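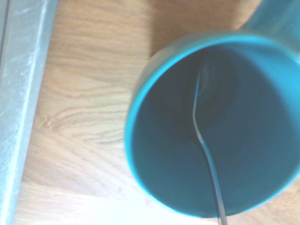 What does a home robot need to learn before it can clear a kitchen counter?

A lot of small things, mostly about where to hold stuff. A mug can be picked up by the rim, the side or the handle, and each one leads to a different way of putting it down. The robot needs to see many tries by a person before it picks a good one on its own.

That was the question we wrote on our proposal, and the answer is the one we came back with after the open day at Kumosora. Rest of the report is how we got there.

Project report, Intro to Automation, Unit 3
Group: Zhiqiang Tang, Tainá Barbosa
Handed in Mar 23, 2018

1. Why we went

Unit 3 says visit a workplace where something is automated and write up one task in detail. First idea was the bottling line at Pimentel. They said students could only watch from the gallery behind glass, no talking to operators, so not much use for the "ask the people who run it" part of the assignment. Then Tainá found the Kumosora open day on the library notice board. Free, sign up by email, bring closed shoes.

Kumosora is a small lab, they work on household robots. They do kitchen tasks in one room and folding clothes in another. We only saw the kitchen because the folding room was full by the time we got there (bus). So this report is kitchen only.

Room 3311, third floor. The number matters because the sign downstairs said 3113 and we lost time on that.

2. How the visit was set up

Short talk first, in the hallway. Then groups went in and stood behind tape on the floor. You could ask questions anytime except while an operator was driving the arm, then you had to wait till the end of the try. Makes sense, it looks like it takes concentration.

The kitchen is a regular kitchen counter. Sink with two basins, faucet, dish soap, toaster, windows with blinds. I was expecting more of a factory cell with a fence. The arm reaches over the counter and has two fingers at the end. One camera looks at the counter from outside and a small one rides on the arm near the fingers.

The reason for the second camera got asked right away. Answer (from my notes, so not a word for word quote): the outside camera knows where the mug is in the room but the arm gets in its way, and the one near the fingers sees the mug close up but has no idea about the rest of the kitchen. The program gets both at the same time.

3. The task

We picked "put the mug in the sink". Sounds like nothing. Here is how the operator split it up for us on the whiteboard:

Move over the mug
Open fingers
Go down
Close
Lift
Move over the basin
Go down
Open
Go back up

Nine steps and the operator said the ones that fail are nearly always "go down" and "close". Lift only fails if close was bad.

There is a harder version with a spoon left in the mug. Spoon sticks out over the rim on one side, so that side is no good for the fingers now. A person just goes around it without thinking. The robot has to have seen spoons before, or it comes down right on the handle. Tainá asked why not take the spoon out first. The answer was that this is a separate task on their list, they want both.

4. What we saw

First try we watched: operator driving, plain mug, no spoon. Went fine. Slow. It was slower than I would of done it by a lot but very steady, no jerks.

Second: operator driving again, spoon in. The arm stopped above the mug and hung there for a bit while the operator turned the wrist. Then it went down with one finger inside the rim and one outside, well away from the spoon. Picked up. The spoon slid around the inside of the mug and made a noise, and a little kid in front of us laughed really hard.

Third: the program driving by itself, plain mug. It worked but put the mug down close to the sink wall and it tapped. The operator wrote something in a log. I asked if that counts as a success and she said it counts but gets marked "contact".

Fourth: program, spoon in. This one did not work. It came down too near the spoon, one finger touched the spoon, the spoon turned, and then the operator pressed stop. They were pretty relaxed about it. They put everything back by hand and moved on.

Reset takes a while too. Somebody walks in, puts the mug back on the counter in a new spot, turns the handle some other way, checks the sponge and towel are not in the way, steps out, calls clear.

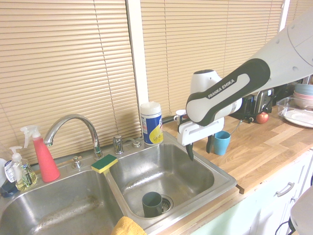

After the fourth try we got to ask about the reset because it seemed like the slowest part of the whole thing. Turns out a lot of their time goes there. The mug is never put back in the same place on purpose. If it always starts in one place, the program learns that place and nothing about mugs. Same with the other stuff on the counter, it gets shuffled around between sets so the background is different. Fruit, cups, bottles, whatever a kitchen has.

Nobody mentioned light until Zhiqiang brought it up. We were standing by the windows and noticed the counter top got very bright on one side. Operator said glare on the wood is a known problem for the close camera, near the bright part the edges of things get hard to see. They keep the blinds down but do not black out the room since real kitchens have daylight. We think this is worth a follow up, see section 7.

5. Numbers

We were told the target is 1000 tries with an operator for the plain mug and another 1000 with the spoon. They did not give us how many are finished and we didnt push.

The tries are recorded with a program called Nidov. It saves both cameras, the position of the arm and how open the fingers are, all lined up by time. We saw the Nidov screen over somebodys shoulder. Two picture windows on top and wavy lines underneath, one line for every joint plus one for the fingers. You can see exactly when it grabs because the finger line drops and then goes flat. If it drops all the way there was nothing in between the fingers -- a miss. Zhiqiang liked this part best and wants to use it in Unit 4.

We did not time the tries. Should have. Tainá had her phone out for notes and I forgot the stopwatch was on it too.

6. Problems they told us about

Shiny things. Sink is metal, faucet is metal, spoon is metal. Reflections move when the camera moves and the program can read that as the object moving.

Dark insides. Looking straight down into a colored mug it is hard to tell how deep it is. A thin spoon handle inside a dark mug is mostly one bright line and the bowl end can get lost completly.

The wrist blocking the view. When the hand is right over the mug the outside camera can lose it. At that point the close camera is all they have.

Grip pads. They had pads from Dralletti on the fingers for a while and took them off again, reason given was that they left marks on white cups. Not sure if they put something else on after. Forgot to ask.

People. Every operator drives differently. One goes down straight, another comes in at a slant. Both work but the program gets mixed messages. They now have a one page sheet on how to approach a mug and new operators practice with it first. We asked for a copy and they said they would email it. Has not come yet, will attach if it does.

7. What we would do next

Do the glare test. Same mug, same spot, blinds up and then blinds down, and compare where the fingers close. Needs permission obviously. We could also do a small version at school with a phone on a stick looking down into a mug, and just see at what time of day the rim gets lost. No robot needed for that.

Compare a light mug and a dark mug with the same spoon. We think the light one is easier but that is a guess.

Go back in September when they do the next open day, and get to the folding room this time. Earlier bus.

8. Who did what

Zhiqiang wrote sections 4, 5 and 6. Tainá did 1, 2, 3 and typed up the whiteboard steps. Section 7 both. The "I" moves around between us, sorry, we ran out of time to fix it.

9. Answers to the unit checklist

Task observed: mug from counter to sink, with and without spoon.

Who starts and stops the machine: the operator. Stop button stays in hand or right next to the hand the whole time, also when the program is driving.

What happens on failure: stop, write in log, reset by hand, next try. The failed ones are kept and not deleted. They said failed tries are useful later for teaching the program what going wrong looks like.

Safety: tape line on the floor, closed shoes, no leaning on the counter, call "clear" before starting.

Would the task be faster by hand: yes, much. We asked about that and the operator said speed is something they look at after it works every time.

Sources: hallway talk, whiteboard, our notes, and a printed floor map from the front desk (wrong room number on it also).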